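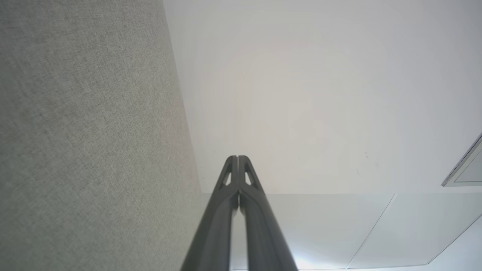 Valentin Pruvost escreveu em 2020-11-11:
> Na visita à Harero vai haver demonstração com tecido, ou só peças rígidas? Ainda há lugar para 2?

Olá, Valentin e lista,

Há tecido, sim. Os dois braços pegam numa camisola pelas pontas e trabalham por cima do estofo cinzento.

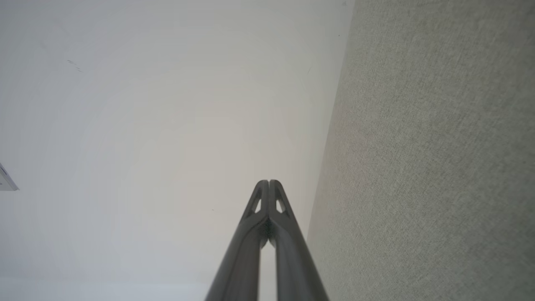 Dedos da garra, pontas encostadas

A sessão dura 40 minutos e cada grupo leva no máximo sete pessoas – com mais ninguém consegue ver.
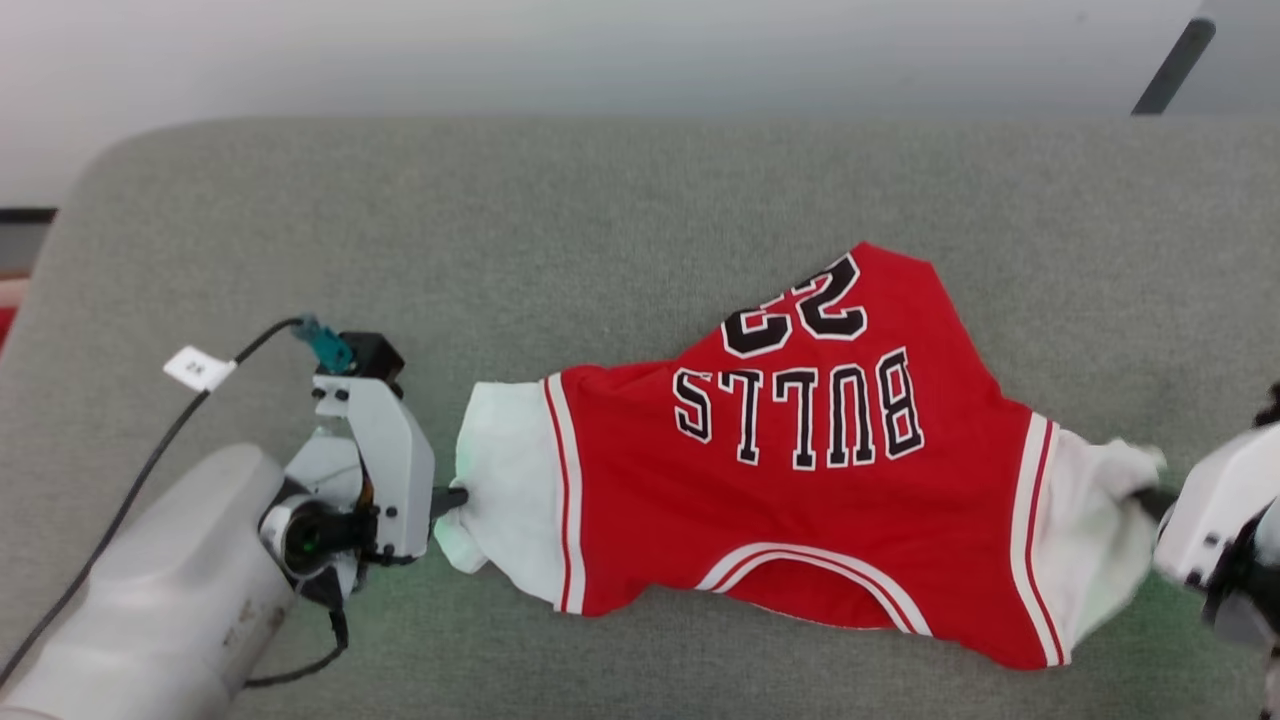

Quem quiser perguntar pelo software fica para o fim, com o pessoal da Quaye. Tenho os 2 lugares guardados. A próxima visita é só em maio.

Cumprimentos,
Organização das visitas, Omamthorpe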